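Visit to the Jekano letter box works, Pirham
2/6/26

Our building has 15 flats and the letter boxes in the hall are older than most of the people who use them. Two doors do not close any more. So when I read that Jekano opens its works in Pirham to visitors, I wrote for a place and received one the same week.

The works stands behind the goods station, in a brick building from 1915. We were 12 visitors, mostly people from property management and a few installers. Everybody got safety shoes, and mine were one size too large.

The tour starts at the store for the profiles. Jekano buys aluminium in long lengths and cuts it on two saws. The offcuts go into separate bins according to the alloy, and our guide was very strict that we should not put anything else in there. After the saws come the presses, where the door panels get their opening for the name plate. It is loud and one cannot ask questions, so I kept mine for later.

I stayed longest at the assembly benches. The hinges are pushed in from the side and then secured with a small pin. I asked what happens when a tenant bends a door, and was told that a single door can be changed from the front without taking the whole unit out of the wall. With our present boxes this is not possible, as I know from experience.

The locks come from outside and are fitted by hand. Each one is opened and closed with both keys before the unit goes further. There is also a test stand where a door is opened 3000 times. During our visit it was standing still for maintenance, which was a pity.

In the showroom we saw the two series for apartment houses. Bite is the smaller one, for mounting on the wall, and the name comes from the shape of the slot. Sollska is recessed and has a frame that covers the edge of the opening in the plaster – useful for us, our plaster is in poor condition. I measured the slot of both with my own ruler. A large envelope goes into Sollska flat, but into Bite only if it is bent a little.

Prices were not given on the day. One has to send the measurements of the opening, and the offer should come by post. I would have liked to hear more about delivery times, but the answer was only "it depends on the colour".

Coffee and plum cake were served in the canteen. The bus back to the station goes twice an hour, from the stop opposite the gate.
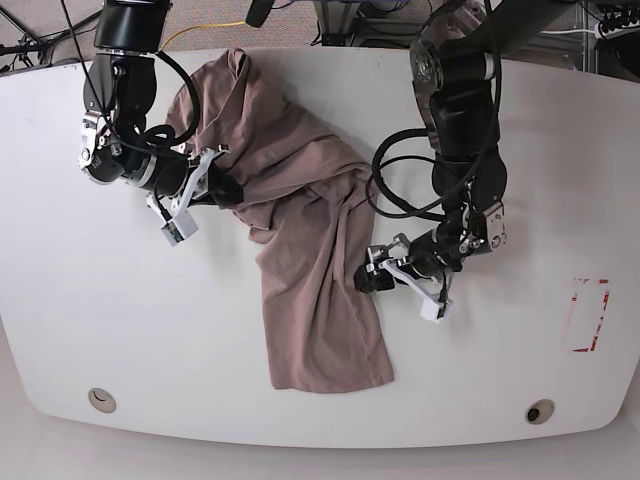 Two robot arms and a garment on a white table.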